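The stroller came in a box the size of a refrigerator, and my sister-in-law Pao-chu Tsang had paid for it, so I couldn't say a word. It was a Groltell, the kind with the bassinet that snaps off and turns into a car seat and then (allegedly!) a toddler scooter. The manual had 300 steps. I was eight months along and shaped like a mailbox.

"We'll have it up by lunch," said Chin-lung, already missing a wheel.

By four o'clock we had a bassinet facing the wrong way and a cup holder where the brake should go. I sat on the nursery rug eating crackers and told him Pao-chu was driving in from Tevthorpe at six, and she would want to see it roll.

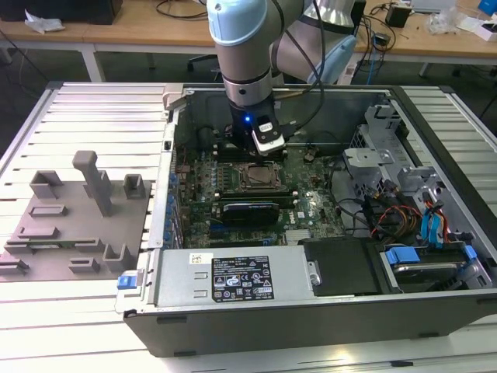
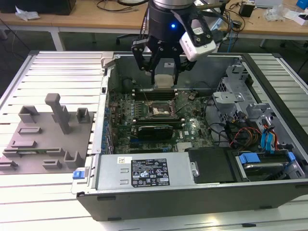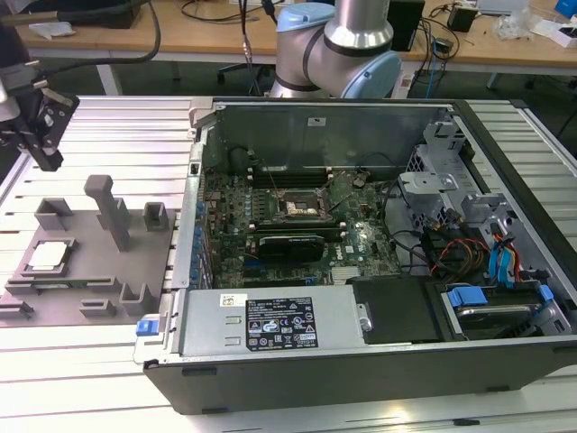
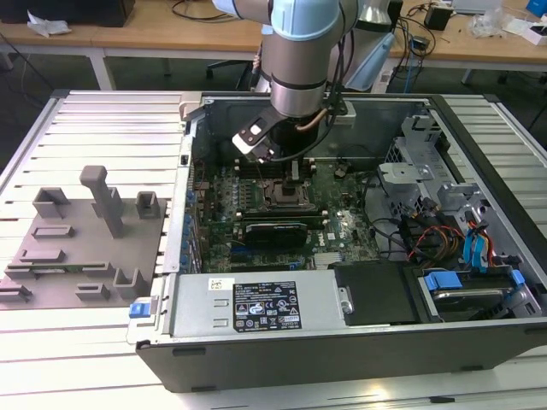 An open computer tower on its side, green motherboard showing

He gave me the look he'd given the Peltunlow crib back in June, the one that took us 3 weekends and a neighbor. Then he flipped the whole thing upside down, pulled a lever neither of us had noticed, and it folded flat on his foot.

I laughed so hard the baby kicked. Chin-lung hopped down the hall, swearing in a whisper like she could already hear him, and I crawled over and pulled the lever back the other way. Up it popped, wheels and all, bassinet facing me.

When Pao-chu rang the bell I was pushing a bag of diapers around the living room.

"See?" she said, kicking off her shoes. "Easy."

Chin-lung was on the couch with his foot in a bag of frozen peas. He asked if she'd kept the receipt.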